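Werkstattbuch Unfallrekonstruktion, Eintrag 17.12.2022
Vorgang Talier, Zusammenstoß Pkw gegen Lieferwagen, zweiter Arbeitstag
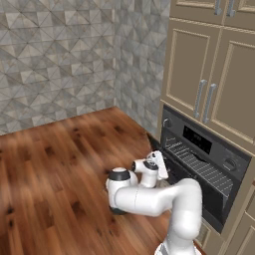 Den Pkw heute früh auf die Bühne genommen, nachdem Nerea Quintana die Freigabe der Polizei gefaxt hatte. Freigegeben ist nur das Fahrzeug, die persönlichen Gegenstände sind schon draußen. Siegel an Fahrertür und Heckklappe unversehrt, beide Nummern stimmen mit dem Protokoll überein. Siegelreste in Tüte 3.

Airbagsteuergerät ausgebaut. Stecker auf der linken Seite verbogen, Gehäuse sonst in Ordnung. Direkt am Kabelbaum kam keine Verbindung zustande, also auf dem Tisch mit Adapter ausgelesen. Beim zweiten Versuch lief es durch. Ein Ereignis gespeichert, Status »vollständig«. Letzter Wert vor dem Aufprall 212 Rohwert, die Umrechnung in km/h mache ich erst, wenn das Datenblatt zur Geräteversion da ist. Bitte bis dahin keine Geschwindigkeit am Telefon nennen, auch nicht als Hausnummer. In der Presse steht schon genug, unter anderem etwas von einem Rennen. Dafür habe ich in den Daten bisher nichts, dagegen auch nicht.

Bremsanlage: Beläge vorn 8 mm, hinten nicht gemessen, weil die Achse verkeilt ist. Bremsflüssigkeit entnommen, Probe steht im Kühlschrank im Labor, beschriftet. Der Schlauch vorn rechts ist abgerissen, Bruchfläche sieht nach Gewaltbruch aus. Unter dem Mikroskop prüfen, bevor das so ins Gutachten kommt.

Glühlampen rechts: Wendel Abblendlicht stark verformt, spricht für eingeschaltet. Links ist der Kolben zerbrochen, Wendel fehlt. Im Fußraum und in der Stoßfängerschale gesucht, nichts.

Emiliano Pacheco hat die Unfallstelle nachvermessen. Die Kratzspur beginnt laut seiner Skizze früher als im Polizeiplan. Unklar, ob es an verschiedenen Bezugspunkten liegt – er hat den Kanaldeckel genommen, die Polizei vermutlich den Laternenmast. Er ruft dort an und fragt nach.

Simulation in Maruvura mit den alten Spurdaten angelegt und nur als Entwurf gespeichert. Die Endlage des Lieferwagens passt, der Pkw dreht im Modell zu weit. Reibwert nicht anfassen, bevor die Spur geklärt ist. Sonst rechnen wir uns das Ergebnis hin.

Offen:
Datenblatt bei Talluvent anfordern
Hinterachse lösen, zu zweit, mit Fotos vor jedem Schritt
Handyauswertung liegt bei der Polizei, Ergebnis nicht vor Januar
Blutprobe ist nicht unsere Sache, Anfragen dazu an die Staatsanwaltschaft verweisen
Abschleppdienst Sharifi fragen, wo am Wagen die Kette angeschlagen war. Am Querlenker ist eine frische Kerbe, die nicht zum Anstoß passt

Steuergerät liegt im Stahlschrank, Schlüssel bei Nerea. Rohdaten doppelt gesichert, Prüfsumme auf dem Deckblatt der Akte.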